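Print | E-mail
Reading time: 3 minutes

Hundstead Reading Shelf: support log
Ticket: Stanza breaks vanish in Kurtuluş, and the title sorts after Z
Opened: 01/06/2025
Status: Closed, with one item moved to its own ticket
Affects: Jumix reader (browser and tablet), Fono read-aloud

Original report

Hello! First of all, the new poetry shelf is wonderful and I have been living in it. I'm halfway through Kurtuluş, the bilingual anthology, and something odd is going on with the long poem that opens the second section. In the printed book it is in short stanzas with a good deal of white space between them. In Jumix it comes out as one solid block, Turkish and English both. I only caught it because I had the paper copy next to me. The poem reads completely differently! In print the speaker stops and starts and seems to change her mind, and in the block version she just barrels along to the end.

Also (much smaller) the book is filed at the very bottom of the K titles if I browse on my tablet, but in my browser the same list puts it somewhere else. I don't mind hunting for it but others might give up.

Reply from support

What a great report, thank you, and thank you for having the paper copy handy. Could you tell us what text size you read at, and whether the "comfortable spacing" switch is on? Please also try the poem with the switch off and tell us if the breaks come back.

Reply from reader

Text size is one step up from the default. Switch was on. I turned it off and the stanzas are back! All of them, as far as I can tell. But now the lines are very tight and I can't read for long like that, so I would love to have both.

Support notes

So we have a place to start, and it's a fun one. "Comfortable spacing" was made for novels. It looks for paragraphs, evens out the gaps between them and then opens up the lines inside each one. For a novel that's lovely. For a poem it's a small disaster, as the gap between stanzas gets treated as stray space and taken out, and then the line spacing grows until you can't tell there was ever a gap to begin with.

Checked the source file we got from the publisher. The stanza breaks are in there, but as empty lines, with no stanza marking around the groups of lines. Other poetry books on the shelf mark each stanza properly, and those come through fine with the switch on or off. I read far too much of the shelf while testing this and regret nothing.

Tried so far:

Cleared the Jumix page cache and reloaded. No change.
Removed the book and added it again. No change.
Switched fonts. No change, though the serif one shows the Turkish letters beautifully.
Changed text size with the switch off. Stanzas stay put at every size.
Changed text size with the switch on. Breaks gone at every size, so text size has nothing to do with it.
Opened the prose introduction with the switch on. Looks exactly as it should.

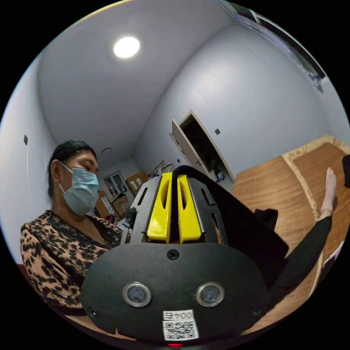 Attachment 1. Black gripper with two yellow fingers, sticker reading 004号.

Second round. I made a test copy of the book and wrapped each stanza in the opening poem by hand. It took 14 stanza marks for the Turkish text and the same for the facing English. Loaded the test copy, turned comfortable spacing on, and there it was, breathing again. I may have cheered. There's a turn near the end where a single line stands alone between two gaps, and in the block version you would never guess that line was anything special.

One thing to watch: the poem has a stanza that runs over the page in the printed book, so you can't tell from paper alone if there's a break at the page turn. I didn't want to guess at that. A break there would change who seems to be talking in the next line, and that's for the publisher to say. Wrote to ask.

Reply from reader

Oh, I wondered about that exact spot! Our reading group spent most of an evening on it. Half of us heard one voice and half heard two. Please let me know what they say. I'll bring it to the July meeting either way.

Support notes

Publisher answered: no break at the page turn, the stanza carries straight on. They sent the manuscript page to show it, and they are happy for us to pass that along to the group. They are also sending a new file with stanzas marked all the way through. (They asked how we noticed. I told them we have very good readers.)

On the sorting. The browser list knows that ş is a letter in its own right and places it with some care. The tablet list throws any letter it doesn't know to the end, so "Kurtuluş" slips below other titles that share its opening letters. The shelf has 27 titles with at least one such letter in them, so this is well worth fixing for everybody. We can set the sorting rule in the shelf settings, and both lists will then use it. Done on the test shelf, looks right, moving it over tonight.

Fono

While the test copy was open I had Fono read the poem aloud, mostly out of curiosity. With the old file it pauses at the end of every line and never any longer, so the listener gets no stanzas at all. With the marked file it takes a proper rest between them. Lovely surprise!

It still has trouble with the facing pages, though. It reads the Turkish in the English voice, which is hard on the ear and no use to anyone learning the language. Each page needs a language label in the file, and this one has a label on the title page only. I've moved that to its own ticket so it doesn't hold up the stanza fix.

What to do if you see this in another book

1. Open the page menu and turn off comfortable spacing.
2. If the gaps come back, the book has the same trouble. Send us the title and the first line of the poem.
3. If the gaps don't come back, send us a photo of the printed page if you own it. Please don't worry about making it neat.

You can leave the switch off for one book and on for the rest. Jumix remembers the choice for each title. You do need to close the book once for it to stick.

Reply from reader

New file is in and it looks just like the page! Spacing on, big text, all the stanzas there. The book is also where I'd expect it on the tablet now. I started the poem over from the top and read it twice. I have a feeling the prose poems in section three have something going on with their indents, but I want to compare them with the paper first before I send you off on another chase.

Reply from support

Send it over whenever you're ready, we'd be delighted. Closing this one. The language labels for Fono are being followed in the new ticket, and you've been added to it so you'll get the updates.

Print | E-mail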